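Plurkberg Workshop Days: questions schools ask before booking

Will one day of building bridges out of card make my class better at maths?

Probably not. We'd be wary of any visiting workshop that says it will. A day gives pupils something to talk about and gives you something to refer back to in lessons.

Then why pay for it?

Fair question. Some schools shouldn't. If you have a hall, a stock of materials and a teacher with time to plan, you can run much of this yourselves. Schools book us when the time is what they lack.

How many pupils can take part?

We stop at 27 per session. Other providers will put a whole year group in the hall at once. Ask them how many children get to touch anything.

What does the "Ruangrit challenge" involve?

Small groups build a crossing to span a gap between two tables, then load it until it gives way. The name sounds grander than the activity.

Is it linked to the curriculum?

Loosely. Nearly anything can be linked to the curriculum by someone with a spreadsheet. We send our session notes in advance and you can judge for yourself.

Do you hand out certificates?

Only if you ask. We doubt they survive the journey home.

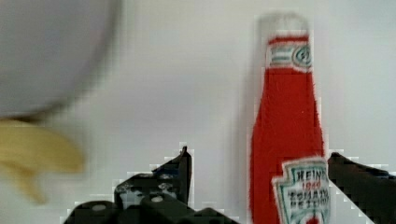 Can we have the workshop during the afternoon only?

A half day is possible for one class, but the Ruangrit challenge has to be shortened and the second build is dropped. Most teachers tell us it feels rushed, and we agree with them.

What if we need to cancel?

Tell us by the Monday of the week before and there's no charge. After that we keep the deposit.

Who do I speak to?

Celeste Olivares handles bookings. She will tell you if she thinks the day won't suit your school. December fills up early, for reasons that have little to do with learning.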